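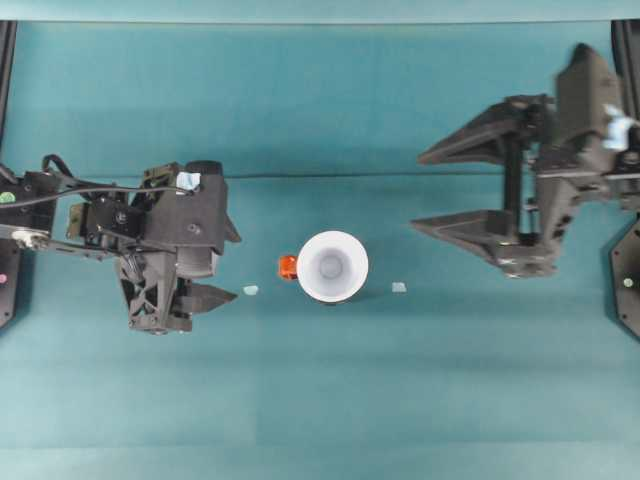

Page last changed: 9 August 2019

4. Lining up the two arms

Do this after both arms are bolted down and the cables are plugged in (section 3). You need the mat, a tape measure, masking tape and a cup or mug with nothing in it.

1. Switch off the power supply at the wall.

2. Measure between the centres of the two bases. It should be 700 mm. If it is out, loosen the base bolts and move the right arm only.

3. Lay the mat flat and push it up against the back edge.

4. Mark the start point with a small bit of tape. Press the corners down well.

5. Switch on and wait for the light on each base to turn green. Send both arms home from the Clendow menu.

CAUTION: The arms move as soon as you press Home. Keep hands and loose sleeves off the mat.

4.1 Setting the open width

6. Choose Gripper, then Open. Let the fingers go as far as they will.

7. Stand the mug in front of one gripper with the handle towards the fingers.

8. Jog the wrist until the handle is in line with the gap in the wrist camera view. Save this as Ready. 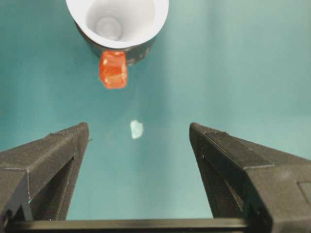 Fig. 6. Wrist camera view, fingers open, mug handle ahead.

9. Do the same for the other arm. Don't copy the numbers across, as the two wrists are never quite the same.

Note: If you printed your own fingers, file off any stringing on the inside faces before you fit the grip pads. Živko Jurić's pads for the Bisport fingers also fit ours.

4.2 Setting the grip

10. Set the grip force to 15 and close the fingers on the wall of a plastic cup.

11. If the cup slips, go up one step at a time. If the wall starts to fold, go back down one.
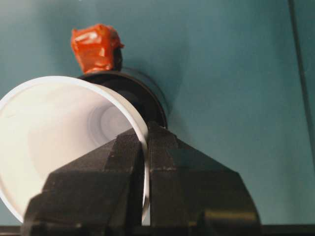 12. Once you have a setting that holds, save it under a name you will know again. Plastic cups and heavy mugs need separate entries.

13. Run the open and close test 100 times, then check the 8 screws on each gripper.

CAUTION: Don't use glass for any of these tests.

Corrections to this section go to Els Hendriks at the Verkby workshop. Section 5 covers recording a run.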